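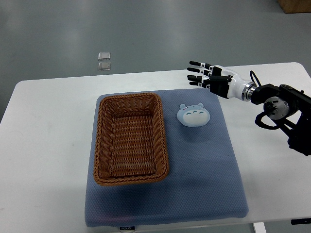
## Part 2: Collecting the car and getting it set up

Right, you've booked, you've paid the deposit and you're standing at the Humholm desk with your licence in your hand. I've hired the Granus coupé from them more often than my bank would like, so I've put down the order I do things in now (and a couple of things I wish I'd known the first time!).

1. Hand over your licence and the card you booked with. They need to be in the same name.
2. Ask for the condition sheet before you go outside. Walk round the car with it and get every scuff written down, however tiny. Check the wheels properly, as kerb marks are what most people end up arguing over.
3. Write down the mileage. You get 275 miles with the weekend hire, and the extra ones are charged when you bring it back.
4. Get in and move the seat before you touch the mirrors. The switches are on the outer side of the seat base, where your hand drops naturally.
5. Foot on the brake, then press and hold the start button until the dash lights up. A quick tap only wakes the radio, and I've sat there feeling silly more than once.

**Note:** The 534 horsepower version has a separate button for lifting the nose. Press it before you get to a ramp or a speed bump and wait for the light to stop flashing. It drops down again by itself once you're past 60 km/h, or you can press the button a second time. 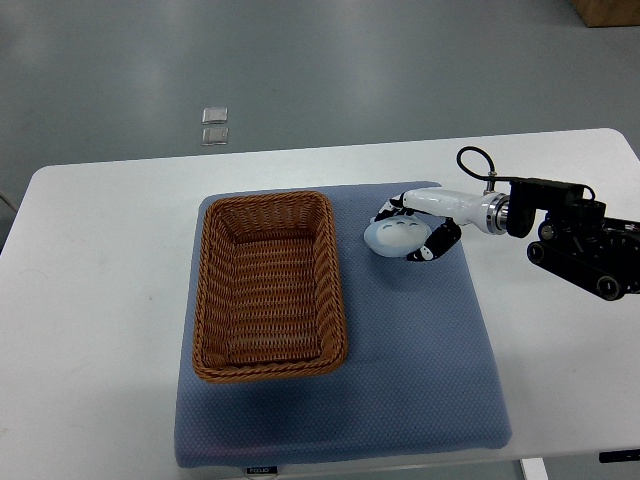 6. Pair your phone while you're still parked. Go to Settings, then Devices, then Add, and choose the Lykkegaard audio unit when it pops up. If it refuses, delete the last hirer's phone from the list and have another go.
7. Leave the drive mode in Normal for the first few miles. Sport makes the throttle very lively and it's a lot to take in when you're still hunting for the indicators.

**Caution:** Don't switch off the traction control on a cold morning. The tyres need a good while to warm through, and in February mine never really did. The back end will step out on you at a perfectly ordinary roundabout.

**Caution:** It takes super unleaded only. The filler flap is on the right and it opens with a push once the doors are unlocked.

8. Before you pull away, save the Wuvomness breakdown number in your phone. It's printed on the key fob, but the fob is no use to you if it's locked in the car (ask me how I know).

If a warning light comes on at this point, stay put and fetch someone from the desk. An amber tyre light usually just wants the pressures resetting, and they'll do that for you there and then. For anything red, ask for another car.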